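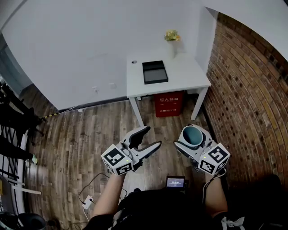
Unit 7: Metering and Exposure Compensation

Course notes, Skenton Evening School, Photography I
Instructor: Leokadia Jakubowski
Revised 2019-08-20

7.1 What the meter measures

The meter in a camera body reads reflected light. It has no information about the subject itself. It takes the brightness coming through the lens and proposes settings that would render the average of the metered area as a middle tone. If the metered area is mostly pale, the proposed exposure will be too dark. If it is mostly dark, the proposed exposure will be too light.

A white wall metered on its own therefore comes out gray. So does a black coat. Students who shoot both at the suggested settings and compare the two files will find the histograms peak in nearly the same place.

7.2 Metering patterns

Evaluative (also called matrix or multi-zone). The area is divided into zones and the readings are weighted by the camera's own program. Suitable for general work. The weighting differs between makers and is not usually published in full.

Center-weighted. The whole area is read, with most of the weight given to the middle. Less clever than evaluative and more predictable.

Spot. Only a small circle is read, typically a few percent of the area. On some bodies the circle follows the active focus point; on others it is fixed at the center. Check the manual before the lab session.

7.3 Compensation

Exposure compensation is set in stops, usually in steps of one third. A positive value makes the picture lighter. In aperture priority the camera applies it by changing the shutter speed; in shutter priority it changes the aperture. With auto ISO turned on, the ISO may move first.

Starting values:

Fresh snow in sun: +1 2/3
White or cream wall filling the view: +1 1/3
Red brick, even light: 0
Pale skin, spot reading: +1
Dark foliage: –2/3
Black fabric: –1 2/3

These are starting values only. Check the histogram and adjust. Compensation stays set on most bodies after the camera is switched off, so return it to zero at the end of a session.

7.4 Mixed surfaces

Where a light wall meets a darker one, an evaluative reading will shift as the camera is turned, even though the light has not changed. For a series that must match, take one reading, switch to manual, and leave the settings alone until the light changes. White balance should be fixed at the same time – auto white balance drifts for the same reason.

7.5 Gray card

Hold the card at the subject, facing the camera, angled slightly to avoid glare. Fill the spot circle with it. Set the exposure manually from that reading with compensation at zero. Remove the card and shoot.

7.6 Lab exercise

Work in pairs. Bracket one indoor subject at –1, 0 and +1 in each of the three metering patterns. Keep the aperture and ISO fixed throughout. Record the shutter speed for every exposure on the sheet.

Files go in the Nalgate folder under your surname. Raw only; JPEG copies will be returned. Questions on the lab go to Jagadeesh Thomas.

Reading for next week: reader, Unit 8, flash sync speed and ambient light.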